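**12. Mai 2022** — Werkstattbuch, Glasurreihe Seladon

Endlich! Der Ofen war heute früh auf Handwärme runter, und ich hab mich kaum getraut, den Deckel aufzumachen. Charge 15 ist die erste, bei der die Scherben aus der mittleren Lage so aussehen, wie ich mir das seit April vorstelle: ein weiches Graugrün, in den Ritzlinien dunkler, an den Kanten fast weiß. Ich bin dreimal mit dem Tablett ans Fenster gelaufen und wieder zurück.

Geändert gegenüber Charge 14:
- Eisenoxid von 2 auf 1,5 %
- Talkum raus, dafür mehr Kreide
- nach dem Ansetzen über Nacht stehen lassen, dann noch mal durchs feine Sieb
- Haltezeit oben verlängert, sonst gleiche Kurve

Ich hab dummerweise zwei Sachen auf einmal verändert (Zohreh hat mich gewarnt) und weiß jetzt nicht, ob es das Talkum war oder das Halten. Also nächste Woche dasselbe Rezept noch mal mit der alten Haltezeit. Das Rezept steht hinten im Ordner unter »Kusside«, so heißt die Reihe jetzt bei uns, nach dem Tonlager, aus dem die erste Probe kam.

Untere Lage: zu matt, leicht grieselig. Farzad tippt auf zu wenig Temperatur dort unten, der Kegel gibt ihm recht, der steht noch fast gerade. Obere Lage: läuft, zwei Probeplättchen sind an der Platte festgebacken. Trennmittel neu streichen, und zwar VOR dem nächsten Brand, nicht wieder am selben Abend.

Schichtdicke ist nach wie vor das eigentliche Thema. Einmal tauchen, zählen bis drei, raus — das gibt auf dem Steinzeug von Sadeghi ein schönes Ergebnis, auf dem Porzellan ist es viel zu dünn und wird bläulich. Doppelt getaucht ist es auf dem Porzellan wunderbar, so tief, dass man die Blattritzung wie unter Wasser sieht. Da möchte ich unbedingt weitermachen! Despina hat drei Schälchen mit Kammzug vorbereitet, die wären ideal.

Farbvergleich: Wir brauchen dringend eine feste Bezugsfarbe. Am Tisch reden alle aneinander vorbei, Shahram sagt »mint«, ich sage »grau«, und bei Kunstlicht stimmt beides nicht. Vorschlag: jedes Plättchen bei Tageslicht am Nordfenster neben die Referenzscherbe legen und die Abweichung in Worten notieren, immer dieselbe Reihenfolge, erst Helligkeit, dann Ton, dann Glanz.

Haarrisse: Plättchen 108 hat nach dem Abkühlen noch hörbar geklingelt, herrlich, aber für Geschirr natürlich nichts. Quarz etwas rauf, kleine Schritte. Wer Lust hat, kann 108 mit Tusche einreiben, das Netz ist ganz fein.

Offen:
- Houshang fragen, ob die Kreide aus dem neuen Sack dieselbe ist
- Kegel für die untere Lage nachbestellen
- Plättchen ab 248 neu nummerieren, die Stempel sind verwischt
- Despinas Schälchen schrühen

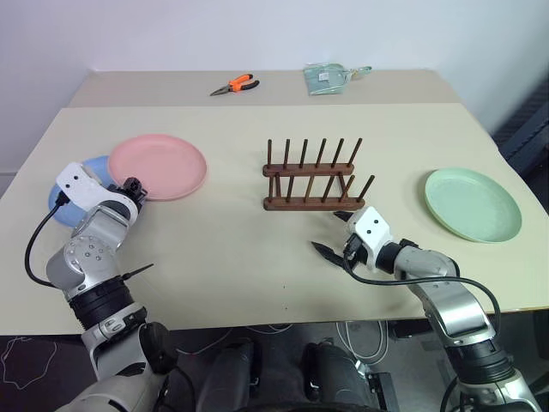 Tisch mit Zange und Plastiktellern in Rosa, Blau und blassem Mintgrün.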